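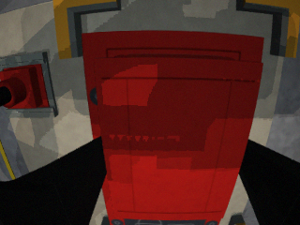

What does the Timwood water softener rental cost a household over a full year? It costs $252 if you stay on the starter rate, and the starter rate ends in October for everyone who signed before then.

I read the rental agreement so the rest of the street doesn't have to, and I came away less impressed than the man at the door wanted me to be. The pitch goes like this. Our water is hard, hard water wrecks heaters, and a wrecked heater costs $900 to replace. Sign here and your heater is safe.

The first part is true. Anyone who has scrubbed a shower door in this town knows the water is hard. The second part is where I start asking for paperwork. Scale does build up in a tank heater, and draining the tank once a year gets a good deal of it out. That takes a garden hose and part of an afternoon. The salesman did not bring it up. When I did, he said most people never get around to it, and that may be so, but it's a strange reason to sign a contract.

Then there is the test. He put drops in a glass of my tap water, it went cloudy, and he looked at me as if I should call a doctor. Soap drops in hard water will do that. It says nothing about whether the water is safe to drink, and the town's yearly report covers that question for free.

The contract runs 4 years. Salt is extra. Moving the unit is extra. Getting out early means paying half of whatever months are left, a line you will find on page 2 under "Service Continuity." 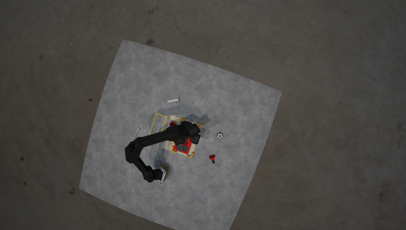
Martti Tikkanen wrote in after the last issue to say he has had a softener for years, his towels are softer, he uses less detergent, and he thinks I am being a grouch about it. Fair enough. He also bought his outright, a Clorneck, and never rented anything. I have no quarrel with people who own the thing and like it.

Tyyne Laitinen asked whether the savings chart in the brochure can be trusted. I wouldn't. It compares a softened house to one where the heater, the dishwasher and the washing machine all die early, and gives no source for any of it. I asked the office for one on 5/18/23 and was told someone would call back. My phone has been quiet.

If you already signed, look at the cancellation section before the starter rate runs out. If you haven't, ask for the full agreement in writing and keep it overnight. The offer that was good for today only has been made on our street twice now.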